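In Defense of the Big Bag
by Imogen Cheetham

My aunt, Maureen Sowerby, has lived in Uvton all her life and has never thrown away a shopping bag with a handle. She has bags inside bags inside a larger bag, which hangs on the pantry door and has to be leaned on before the door will close. For years I considered this a condition. I have since moved apartments twice, and I'd like to apologize to her in writing.

The modern position on clearing a table is that you need a system. I know this because I bought one. It is called the Penry, it arrived flat, and it consists of 17 interlocking trays that are supposed to give every object in your home "an address." My objects did not want an address. My objects wanted to be on the table, where they had been since March, and where I could see them and feel bad about them. The trays now live under the bed, which I suppose is their address.

There is a school of thought behind all this. Its handbook, a thing called Flatness, runs to 1280 numbered tips (I stopped at 20) and holds that a bare surface is the natural state of a table and everything on it is a kind of weather. You're told to pick up each item and decide its future. Keep, give, mend, let go. I got as far as a soup bowl. I stood in my kitchen with it for most of a radio program, and at the end of the program I put it back down and made toast.

My complaint is with the deciding. Deciding is a separate job from clearing, and it's much slower, and whoever welded the two together has never had people coming over at six. If I have to settle what a bowl means to me before I can move it, the bowl wins. Bowls are patient.

The bag asks for none of this. You stand it at one end of the table, you open the top, and you put things in. It doesn't care if a bowl has been washed. It doesn't sort cups from plates. A good one is wide enough that you don't have to aim much, stiff enough to stay up while you go back for the next thing, and ugly enough that you won't mind what happens to the bottom of it. The nice canvas kind with the botanical print is no use whatsoever, as it lies down the moment you let go of it and has to be held open with your knee.

I'll concede the obvious points before the letters come in. Yes, a bag is only a table you can carry. Yes, I have one in the hall closet that I packed last July and have not looked into, and something in it shifts when I get the vacuum out. And yes, heavy things should go in first and I always remember this once the heavy thing is on top of the glass. A friend of the Flatness persuasion tells me I'm "postponing clutter." I certainly am. I postpone laundry and dentistry too, and the table looks terrific.

What the bag gives you is an end of the table to work toward. You don't need to have a plan for the lamp or the kettle. Those have cords and can stay at the back, like chaperones. You start with whatever is nearest — a bowl, a cup with a straw still in it — and it goes to the end where the bag is. Then there's a patch of bare mat you had forgotten the color of, and you're allowed to stop there and have a sit. Aunt Maureen stops there nearly every time. She calls it "breaking the back of it," and the rest gets done on some other day, or it doesn't, and she is the calmest person I know.

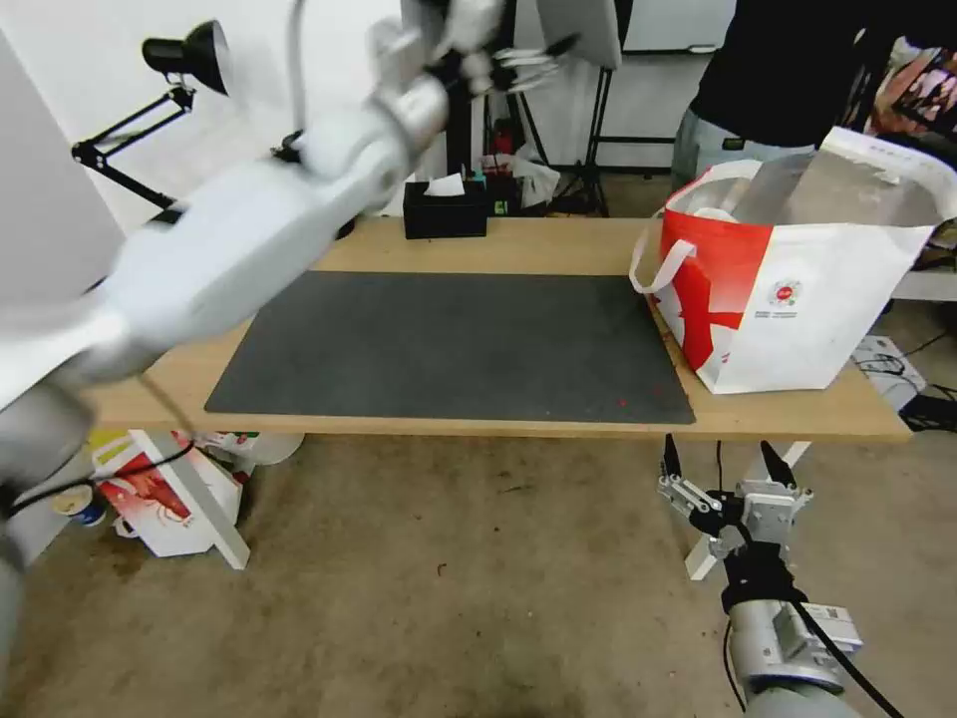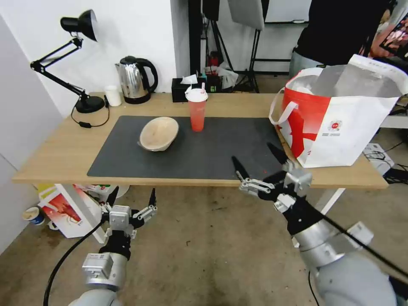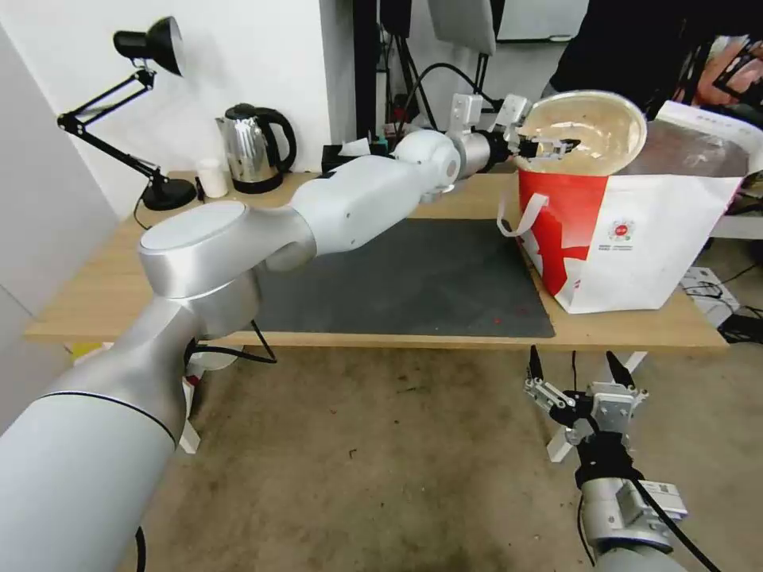 The big bag at its post, on the right-hand end of the table.

I have offered my aunt the Penry. She asked if it came with a bag.

Last updated Wednesday, June 10, 2026
Contact the editor | © Drarnument | Back to top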